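Notebook > Local politics > June

Wednesday, very late

We're on the ballot!! I have to get this down before I sleep, if I sleep. The clerk's office called at ten past four and said the petition cleared with 60 signatures to spare. We needed 2,000. I was standing in the cereal aisle with the phone against my ear and I said "thank you" so many times the woman laughed at me.

So in the fall Prireck votes on district seats for the council, the first change to the charter in my adult life. I keep saying it out loud in the kitchen. Right now all eight members are elected at large, and the east side hasn't had one of its own in there for as long as I've lived on Endier Street. I don't even think the at-large people are bad at the job (two of them signed!). I just want someone who drives over our railroad crossing every day to have a vote on fixing it.

Ovidiu Mihăilă came over after supper with the precinct map and we went through it on the floor. He's so good at this. He thinks the north end is softer than we figured, and that the retired teachers are the ones to talk to first, before the other side gets to them with the cost argument. There is a cost argument and we need a real answer to it. Janine wants to say the extra ballots are cheap. I want to get the number from the county and print it, whatever it is.

Sylvie Caron is in for the debate at the library! She called it "a hearing with cookies" but she's in. She'll take the question about small districts turning into little kingdoms, which is the best thing they have against us, and I'd rather hear her on it than me. Chiang is still on the fence about endorsing. I'm going to leave him alone until the weekend. I am. I mean it.
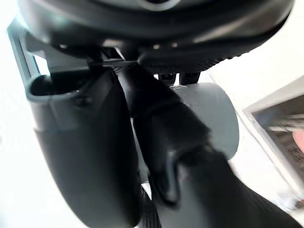 The voter guide has to be at the printer soon, and I'm already too excited about the cover. Everything political in this town is red, white and blue on shiny paper, and it all goes straight into the recycling. I'd love ours in black, smooth with just a bit of gloss, the way that big rounded housing picks up one pale highlight, and then a band across the middle with a fine dotted texture like the strip underneath it. Something your thumb stops on. Janine will say it looks like an invitation to a car show. Fine, I'll take that over the recycling bin.

Doors start Saturday, 31 on my list. Need new batteries for the doorbell side of town, where it gets dark under the trees, and I have to find the good clipboard. Calling Mom in the morning to tell her.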